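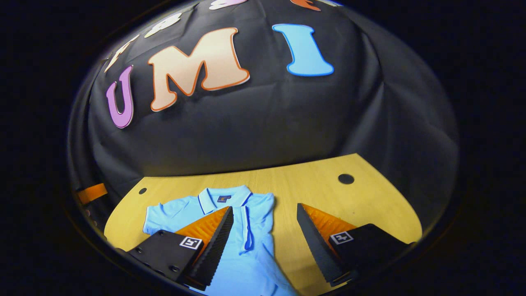
Section 4: Setting Up Your Seller Account and Listing Your First Event

Last updated: November

Okay, you've got your login and your venue is approved. Now the fun part, getting tickets on sale! I'm Dulce Esquivel, I look after the box office side of Skovunus, and I wrote this section after setting up a truck show at the Wellton arena with a brand-new promoter sitting next to me. I wrote down every place we got stuck.

Have your seating chart and your bank details handy before you start. Once you're in the event form it times out after 40 minutes, and it won't save a half-finished page.

4.1 Create the event

1. Sign in and click Events, then New Event.
2. Type the event name the way you want it printed on the ticket. Long names wrap onto a second line and push the gate number down, so I keep mine short.
3. Pick your venue from the list. If you run shows in both Wellton and Ventura, check this twice (I've fixed that mix-up more often than I'd like).
4. Enter the door time and the start time. They're separate boxes, and the door time is the one that goes in the reminder email.
5. Click Save Draft.

Note: A draft is only visible to you and anyone you've added as staff. You can leave it sitting there as long as you want.

4.2 Load your seats

1. Open the draft and click Seating.
2. Choose Reserved, General Admission or Mixed. For an arena floor with bleachers on the sides I go with Mixed.
3. For reserved sections, upload your chart or use the venue's saved one. The saved Wellton chart has 799 reserved seats in it.
4. For general admission, type in a capacity. The most you can put in a single section is 2000. If you need more, make a second section and give it a different name.
5. Put holds on any seats you don't want sold yet. Sound desk, sponsors, your mom, whatever you need.

Caution: Changing the seating type after you've sold even one ticket wipes all your holds. The system does warn you, but the warning is small and gray and easy to click past. Ezequiel Espinoza on our support desk can restore them from the overnight backup, though anything you held that same day is gone.

4.3 Prices and fees

1. Click Pricing and add a price for each section.
2. Decide whether the fee is shown on top or folded into the price. I fold mine in, and I get fewer grumpy calls that way!
3. Add kid and group prices if you have them. Group pricing needs a minimum party size or it won't save.
4. Click Preview and look at it on your phone too.

4.4 Go on sale

1. Buy one test ticket with a real card and scan it with the Pillorton handheld.
2. Refund the test ticket from the Orders page.
3. Click Publish.

Note: Payouts for weekend shows go out on Tuesday. If your bank details are still marked Pending, the payout waits for the next run.

For printing problems, skip ahead to Section 5.

Questions? Contact the Skovunus box office desk | © Skovunus Ticketing | Back to top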